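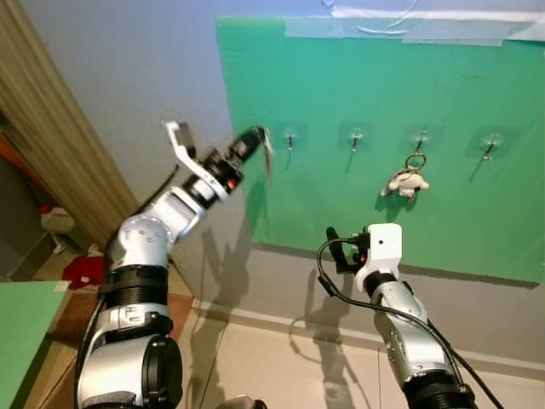 Consejos para grabar ejemplos de colgar llaves con dos brazos

Colgar un llavero parece poca cosa, pero es una de las tareas en las que más ejemplos se echan a perder. Estos apuntes salen de preparar el conjunto de tareas de casa del proyecto Fladness y sirven igual para tazas con asa, paños con presilla o cualquier cosa que vaya a un gancho.

El tablero

Use un tablero liso y de un solo color, que contraste con la pared. El verde va bien con ganchos metálicos. Si lo fija con cinta, limpie antes la pared con alcohol y deje secar 15 minutos. Repase la cinta del borde superior al empezar cada tanda: un tablero que se ha deslizado un poco estropea la comparación con las grabaciones anteriores.

Los ganchos

Los adhesivos de base transparente se quitan sin dejar marca, pero ceden si la pinza empuja hacia abajo. Apriete cada uno con el pulgar y espere a la mañana siguiente para colgar nada. No hace falta que queden perfectamente alineados. En una casa tampoco lo están, y un gancho algo más bajo que los demás da variedad al modelo.

Deje sitio entre gancho y gancho para los dedos abiertos de la pinza. Con las pinzas Joly pedimos 67 milímetros como mínimo.

El llavero

- Elija una anilla grande. Las pequeñas se pueden usar más adelante, cuando el operador tenga soltura.
- Un muñeco de peluche es fácil de agarrar y no raya el tablero.
- Cambie de llavero cada 10 episodios y apunte cuál es en la hoja.

La luz

Una lámpara fuerte a un lado proyecta la sombra de los brazos y de los ganchos. Se puede grabar así, siempre que haya también tandas con luz difusa. Si todas las sombras caen hacia el mismo lado, el modelo puede acabar fiándose de ellas para calcular la distancia. Con la cortina se regula bastante; anote si está abierta o cerrada.

Durante la grabación

Acérquese al gancho despacio y desde un lado. El último tramo es el que más enseña, y un movimiento brusco sale borroso en la cámara de la cabeza. El brazo que no trabaja se queda por debajo del tablero, quieto y sin tapar los ganchos.

Si la anilla se cae, no corte. Recójala con la pinza y siga - esas correcciones valen más que muchos intentos limpios. En Flota se marcan con la etiqueta «recuperación». Descarte el episodio solo si ha tenido que meter la mano o si pasan más de 2 minutos sin avanzar.

Al terminar

Compruebe que el cable de cada brazo sigue suelto y no tira de la muñeca. Suba los archivos a Dramier antes de mover el tablero, por si hay que repetir alguna toma con la misma colocación.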